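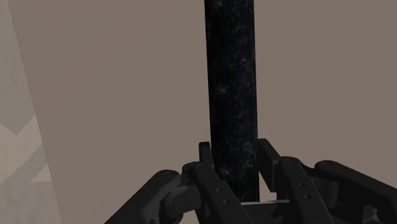 Sim view down at the gripper at the Skidell open day, with the long black piece between the fingers.

Subject: Re: Anyone going to the Skidell open day?
List: Hukstead Tinkerers
October 2024

Hi Arnel and all,

Yes, I went! Sorry for the slow reply, I've had the grandkids and then the hot water system packed it in, so the laptop hasn't been opened much. Your message is down the bottom for anyone who missed it. I'll try to get through your questions but I warn you I've got a page and a half of scribble and can't read a fair bit of it.

Getting there first, as a couple of people asked me off list. I took the 909 bus out to Brakesau and walked up from the roundabout. Do not drive. The car park behind the Soriano building was chockers well before the doors opened and people were leaving utes up on the nature strip. There's a side door with a ramp, which is the one you want, as the front one takes you up a flight of stairs and then back down another to the same foyer.

They split us into groups and I was in the second lot, 13 of us including a very keen kid of maybe primary school age who asked better questions than the rest of us put together. Our guide was a young woman from the manipulation team (I never got her name, her badge was on backwards the whole time). She gave us a short talk and then we went straight into the simulation room, and I reckon that's where I spent most of the arvo.

I'd gone along expecting to see metal arms bolted to benches. They do have those, we looked at them through a window for five minutes. But most of the hours get put in on the computer, and she was quite upfront that the real ones sit idle more than visitors expect. So what we were watching was a virtual arm in a virtual room, up on a big monitor, with a few different camera views you could swap between. You get one that looks right down at the fingers and one from back a bit where the arm itself comes into it.

The finger view was the one I couldn't leave alone. You know how I am about linkages. Each side has an outer bar and an inner bar, and the little fingertip pads sit at the ends, and when somebody drives it open and shut on the controls the pads stay pretty well square to each other the whole way through. Parallel four-bar, the same trick as the old desk lamp I brought to the April meeting, only much tidier. They've even modelled the small round holes or fasteners in the inner links. I asked if the holes did anything in the simulation and she laughed and said no, they came along with the model and somebody would have had to go to the trouble of taking them out.

The other thing I'd never have guessed was how much effort had gone into making things look grubby. The black piece has got cloudy worn patches and smudges all over it, bluish grey, like something that's lived in a ute tray for a few years. I'd assumed you'd want it all clean and simple. Her answer was that if the software only ever trains on spotless things it gets a fright the first time it meets a fingerprint, so they chuck in wear and tear and muck about with the lighting as well. Some of the runs are bright as a dentist's and some are so dim you're squinting to find the edge of a black finger against a black object. Made sense once she'd said it.

Arnel, you asked whether visitors could have a go. Yes! They had a hand controller on a stand, a chunky thing with a trigger for the grip, and you each got a few minutes. I was hopeless. The kid was brilliant. The trick (I was told, after I'd had my turn, thank you very much) is to stop watching the close view while you're moving in and only swap to it for the last little bit. I'd been doing it the other way round and coming in crooked every time, and I knocked my object flat twice. You don't feel anything through the controller either, so with a tall skinny thing you've got no idea you're leaning on it until over it goes. The bloke after me went so slowly that his turn ran out before he'd closed the fingers.

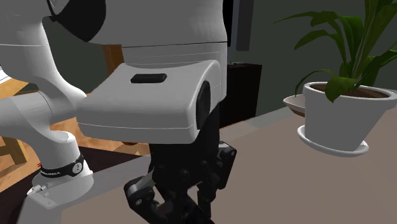
The arm from further back in the same virtual room, pot plant and all.

I've got a soft spot for that room now. Somebody has gone and furnished it properly. There's a timber floor with a dark rug or mat on it, a dark cabinet behind the table, and that big strappy plant in its white pot and saucer with a bowl tucked in behind. The arm is a white one and you can nearly read the lettering on the black band around the base, it finishes in something like EMIKA, for those who asked which make they had in there. I wanted to know if the plant was in the way and the answer was that they want it a bit in the way. Next run it could be up the other end of the table or swapped for something else. My wife, when I showed her, said it was a nicer lounge room than ours.

On your numbers question, this is the part where my notes are worst. What I've got written down is "125 per batch, overnight" with a circle round it. I'm fairly sure that's 125 attempts at the one job, each with things shifted a little, and in the morning someone goes through and looks at the ones that went wrong. I've got no figure for how many go wrong. I did ask, and I got a very polite answer about it depending on the object, so read into that what you like. Long thin objects are apparently a pain and so is anything shiny.

You also asked about the gap between the simulated version and the real one. She didn't pretend it away. Friction is the big one, she reckoned. On the screen you pick a number for how grippy the rubber is and it stays that number, while out in the workshop the pads get dusty and the number goes wandering. Cables were the other one. A virtual arm hasn't got a cable bundle to snag on itself, and the real ones do, and she had a story about a weekend lost to a cable tie that I won't try to retell because I'd get it wrong.

Couple of gripes, so you don't think I've been bought off with a free tote bag. The talk at the start was too quiet and there was a fan going right over the back row, where I was. The handout was printed so small I had to photograph it and blow it up on my phone. And the sausage sizzle ran out of onions before the second group got out there, which I consider a serious failing in any open day. The coffee was all right.

As for doing something like it at our end, I did sound them out. They'd be willing to have a group from the list through outside the open day, but they cap it at 12 a session because of the size of the simulation room. If we've got more than that we'd need to do it in two goes. No charge, closed shoes for the workshop end, kids fine with an adult. I said I'd get back to them with rough numbers, so could people reply to me directly and not to the whole list? Last time we did a headcount on here it went for three weeks and turned into a thread about trailers.

Oh, and whoever lent me the good notebook, I've still got it. It has bus timetable all over the back page now, sorry.

Cheers from Hukstead,
J.

----- Original message -----
From: Arnel Baluyot
To: Hukstead Tinkerers
Subject: Anyone going to the Skidell open day?

Hi everyone,

I see Skidell are opening up the Soriano building at Brakesau again and I can't make it this year, I'm on shift. Is anyone from the list heading out? If so I'd be very grateful for a bit of a report when you're back.

Things I'm curious about:

Do they let visitors drive anything, or is it all behind glass? Last time I went it was look but don't touch and my nephew was bored silly.

How much of the work is being done in simulation these days, and how many tries do they run at a job before they trust it?

How well does what works on the screen carry across to the real arm? I've had no luck at all with this on my little bench one. It picks up everything beautifully on the computer and then drops it on my foot.

And what sort of gripper are they using? I'm about to make new fingers for mine and I can't decide between straight sliding jaws and a linkage. Photos of the fingers would be gold if anybody can manage it.

Also, would they take a group of us some other time? I'm happy to do the ringing around if somebody can find out who to ask.

Thanks heaps,
Arnel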